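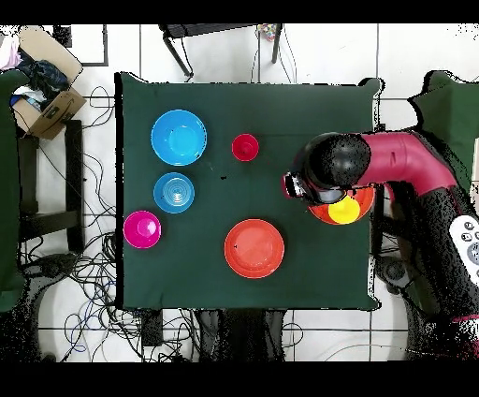

A commenter under my July piece on melamine asked whether coloured plastic bowls are worth buying at all, given that they scratch, and whether a cloth under them makes any difference. Both points are covered below.

Fallum mixed plastic tableware, review
Aug 22, 2018

Supplied by Multwood. Used daily for 17 weeks on a square table with a dark green cloth.

Colour. The large bowl is bright blue and glossy, with a lighter interior. The smaller blue one is a shade deeper. Magenta, red and orange-red pieces make up the rest of what I use, with one yellow. Against dark green all of them are easy to pick out, the magenta especially. Colour has held through 106 dishwasher cycles, top rack, normal program.

Shape. The smaller blue bowl has concentric ribs inside the base. Rice and yogurt lodge in them and need a brush. The wide plate is shallow with a raised rim, adequate for toast or cut fruit, poor for anything with sauce. The red cup measured 331 mL to the brim.

Scratching. Yes, they scratch. A table knife marks the plate at light pressure. Forks leave fine lines that are visible only at a low angle. I found no cracks or chips.

Cloth. Mine is a Toprak cotton. It cuts noise and stops the lighter pieces sliding when a spoon is left in them. It has no effect on scratching inside the bowl.

Microwave. Not rated for it. Not tested.

The Britex equivalent has thicker walls and a flat base throughout, but comes in grey only and costs $10 more.

Rating: 7/10. A point would go back on for a smooth base in the small bowl.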